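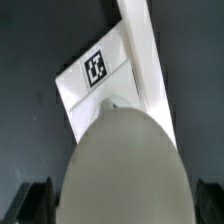

Jordan Parsons wrote in after last month's post to ask why I'd do a whole miniature house and then leave the bathroom for the very end, when it's the room everybody bends down to look at first. Fair question! My answer is that I was scared of it. Bedrooms are easy, you throw a scrap of quilt over a box and you've got a bed. A bathroom has shapes in it.

But it's May, the windows are open so I can glue things without getting a headache, and the little toilet is finally out of its drawer. It's all white, closed lid, flat tank at the back, and I'm leaving it that way. I had a plan to paint the lid pale green (I even bought the paint, a Saithong color that looked lovely on the cap) and then I tried it on a scrap and it looked like a mint somebody had already sucked on. So, white.

The floor took me 2 tries. First I cut tiles out of cardstock, 16 to a row, and by the fifth row they were wandering off toward the hallway like they had somewhere to be. I peeled the whole lot up on Monday night and started over with a printed sheet, sealed with matte varnish. Much better, though there's a bubble near the door that I'm going to put a bath mat over.

The walls are still a problem. I want wallpaper halfway up and paint below, and my husband thinks it should be the other way around — paint above, paper below — and now I can't stop seeing it his way, which is annoying. I've got nearly nine inches of the blue stripe left from the kitchen, so whatever I pick, it had better be narrow.

Still on my list: a mirror, a towel rail (toothpick? wire?), and a tub. I've been looking at tubs for weeks. The ones with feet cost more than my real shower curtain did. If you've made one out of a soap dish or an egg carton or anything at all, please leave it in the comments, and tell me what you used for faucets. I've tried earring backs and they keep pinging off under the couch.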